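Doblado de paños

El doblado de paños es la tarea doméstica que consiste en reducir una pieza de tela plana (paño de cocina, servilleta, toalla pequeña, funda) a una forma regular para guardarla. Pertenece al cuidado de la ropa y se hace generalmente después del secado.

Superficie

El doblado se puede hacer sobre una mesa o sobre una cama. La mesa ofrece una base firme y permite marcar los pliegues con la mano. La cama da más espacio, pero una colcha acolchada cede bajo la tela y los bordes quedan menos rectos. En casas con niños es frecuente que la cama sirva al mismo tiempo para los juguetes, los libros y la ropa.

Procedimiento

Primero se buscan las esquinas. Una pieza arrugada se levanta por una de ellas, se deja caer y se localiza la esquina vecina siguiendo el dobladillo. Después se extiende la tela, se alisa desde el centro y se junta borde con borde. Un paño cuadrado de 36 cm se dobla normalmente dos veces, y queda un cuadrado de 18 cm de lado.

Krystyna Tokarz, en su manual «Plurkance», distingue 13 maneras de doblar y recomienda el doblado en tercios para los cajones poco profundos. Ritu Mathur prefiere el rollo, que según ella ocupa menos sitio en una maleta.

Telas

El algodón conserva bien el pliegue. Las telas finas de color claro muestran más las arrugas y conviene doblarlas sin apretar. Las toallas de rizo se doblan con menos vueltas, por su grosor.
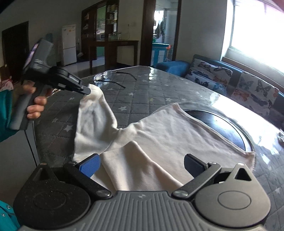 Tela de color claro sujeta por una punta.

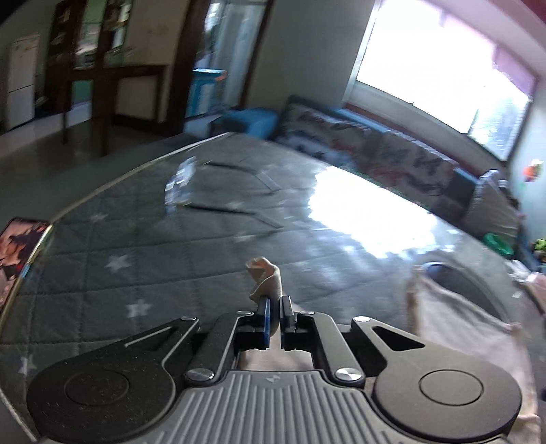 ¿Cuándo conviene doblar un paño?
Cuando está completamente seco. Si se guarda con humedad, puede tomar mal olor y los pliegues se quedan marcados de forma irregular.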